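Deposit return should be judged at the hinge of the bin lid

Opinion
9 March 2024

Most argument about deposit return schemes concerns the size of the deposit. I think the deposit is the least interesting part. A scheme succeeds or fails on storage, opening hours and the condition in which a container is accepted, and the published rules say little on any of these.
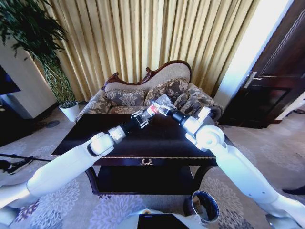
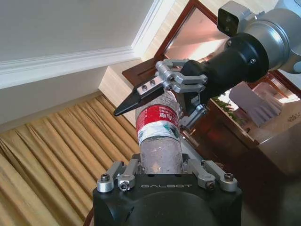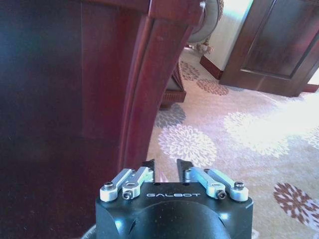 Plastic drinks bottles are the usual subject of these schemes.

Reading time: 2 minutes

Consider the whole-container rule. Under the draft terms circulated in Brindar, a bottle must be returned uncrushed with its label readable, so that the return point can match the code to the register. The reasoning is sound from the operator's side, as an unreadable code allows the same container to be claimed twice. For the household it means that bottles have to be stored at full volume until someone carries them back. A household in a small flat, told for years to squash everything flat, is now asked to keep a bag of air behind the kitchen door.

The cost of that air is real but appears in no budget. It is paid in floor space, and floor space is shortest where the deposit matters most.

The second problem is distance. Weston's pilot placed 14 return points across the town, all in large shops with car parks. On a map the coverage looks fair. On foot, with two bags and a bus that runs every 22 minutes, it is poor. Small shops were left out on the grounds that they lack storage, which is true, but they could have been served by a smaller collection at shorter intervals. The pilot did not test this.

The third is the treatment of worn labels. A label that has been in a rucksack for a week will crease and may tear across the code. The draft terms treat such a container as outside the scheme, with no refund. I would accept it at half value, up to a daily limit of 100 containers per person. Some false claims would get through. The loss can be measured and the limit adjusted - a refused customer who stops coming back is much harder to measure.

Supporters of kerbside collection will say that all of this proves their case. I do not agree. Kerbside material arrives mixed and wet, and much of it is unfit for food-grade use. Separate return gives a cleaner stream and should be kept. Its rules, though, were written by people thinking about the sorting hall, and the hall is the end of the chain.

My proposal is modest. Before the Brindar terms are fixed in June, the scheme should publish two figures for each district: the median walking time to a return point, and the share of containers refused on presentation. Neither is difficult to collect. If either is poor, the operator should have to open more points before any change to the deposit is considered.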